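FOR IMMEDIATE RELEASE
19 July 2018

Jolene Te Moana Calls Out Zudatstead Council Over Closed-Door Water Vote

ZUDATSTEAD – Hi everybody, Jolene Te Moana here, your council member for the Alton ward. My campaign manager, Ashwin Panicker, wanted to write this one for me in the usual "Council Member Te Moana stated today" style, and I told him no thanks, I'll do my own talking.

So let's talk about the water contract. Last night the council voted to hand our meter reading and billing to Hakine for the next nine years. I voted against it. Dima Mahasneh voted against it with me, and I want to thank her for that, and for sitting through three hours of closed session with nothing but cold coffee. The mayor, Cormac McGrath, says the deal had to be discussed in private to protect the town's bargaining position. Well, the bargaining was finished back in February! The price was set, the draft was printed, and I had a copy sitting on my kitchen table. I'd love to know what we were still protecting.

I asked the mayor that question in open session and he told me I was "playing to the gallery." The gallery was full, Cormac. Those folks pay the bills, and they'd come to hear how much the bills would be. 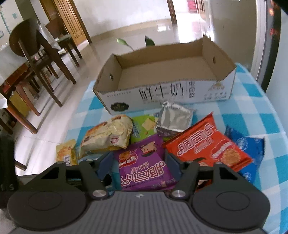

What bothers me most is page 2 of the draft, which lets the company add a $200 reconnection charge without coming back to the council. I have neighbors on Ní Chonaill Road living on fixed incomes, and a charge like that is a month of groceries for some of them. I offered an amendment to take it out. The mayor ruled it out of order before Dima could even second it, and then he moved straight on to the parking signs (I like the new parking signs, for the record, and I said so).

Now, I've known Cormac McGrath a long time, and I don't think he's a crook. I think he's gotten used to not being asked. He told the local radio this morning that opponents of the contract "haven't read it." I've read it twice, with a highlighter, and I'd be happy to lend him my copy.

I'm asking for three things. Put the full contract on the town website, charges and all. Hold a public hearing before the mayor signs it. And let my amendment come up for a vote, even if I lose. I've lost votes before and I'll lose some more, but I want my neighbors to see where each of us stands.

Milagros Manzano, who ran the Alton ward office before I did, sent me this to pass along: "When I had that seat we fought about water every summer, and we did it with the doors open. It was loud and it was hot and people knew what they were getting."

I'll be outside the town hall before the next meeting with a petition and a box of pens. Come sign it, or come tell me I'm wrong, either is fine by me. If you can't make it, call the ward office and we'll bring the petition over to you.

Media contact: Ashwin Panicker, Te Moana for Council, Alton ward office, Zudatstead

###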